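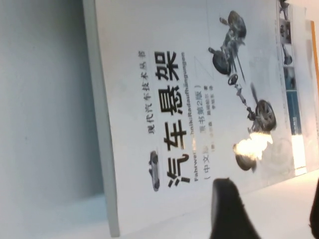

## Progressive rear springs and ride frequency

**pinto_188**
Working through the suspension chapters over the winter. My wagon has linear rear springs from Bomier and I want to swap to progressive ones. Unloaded it rides fine, but with a full trunk it sits on the bump stops. Does anyone calculate ride frequency at both load points, or only at curb weight?

**Lesen**
Both. Spring rate at the wheel divided by sprung mass at that corner, square root, divided by two pi. Use the wheel rate - the motion ratio gets squared and people forget that.

**hellel_garage**
Disagree that progressive is the fix. A softening ride unloaded and a stiff one loaded makes the damper wrong at one end. I would keep the linear springs and add 10 mm of preload spacer.

**Lesen**
A spacer raises the car. It does not change the rate, so frequency still drops as you add mass. With a progressive spring the rate climbs along with the load, and frequency stays closer to constant.

**hellel_garage**
Damping ratio still moves. Critical damping depends on the root of rate times mass, and both went up.

**fgentile**
Granted, but it moves less than ride height does now. Weigh the rear axle with 100 kg in the trunk before buying anything.

**pinto_188**
Will do. Motion ratio measured at three points of travel, numbers to follow.

*Fiorella Gentile (fgentile) moved this thread to Chassis, 7th October*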